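Zeteck Classical Greek Reading Set

The Zeteck Reading Set is a printed course for college and upper-level high school students who are beginning Classical Greek. It was edited by Dymphna Tully and Renji Oshima and is supplied to departments by Morin.

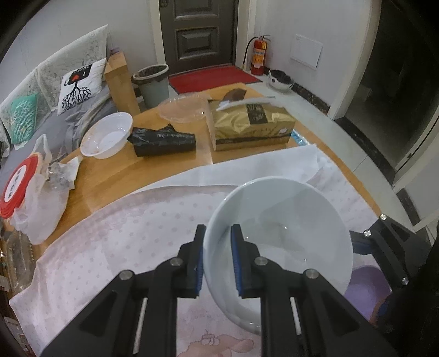
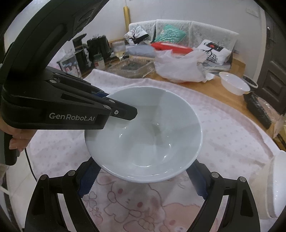
Contents of the set
3 bound readers, graded by difficulty
1 grammar handbook, 288 pages
300 vocabulary cards, boxed
Instructor guide with answer key

Description
Each reader pairs short passages with notes on the facing page. Almost 100 of the passages are drawn from Herodotus and Xenophon. The remainder were written for the course by Saoirse Phelan and use only forms already introduced. Accents and breathings are marked throughout.

Ordering
Sets are sold singly or by the class. Departments may request an inspection copy of the first reader before placing an order. Orders for the fall term should reach the Gasstead office by the end of April. Replacement card boxes are available separately. The instructor guide is released to verified teaching staff only.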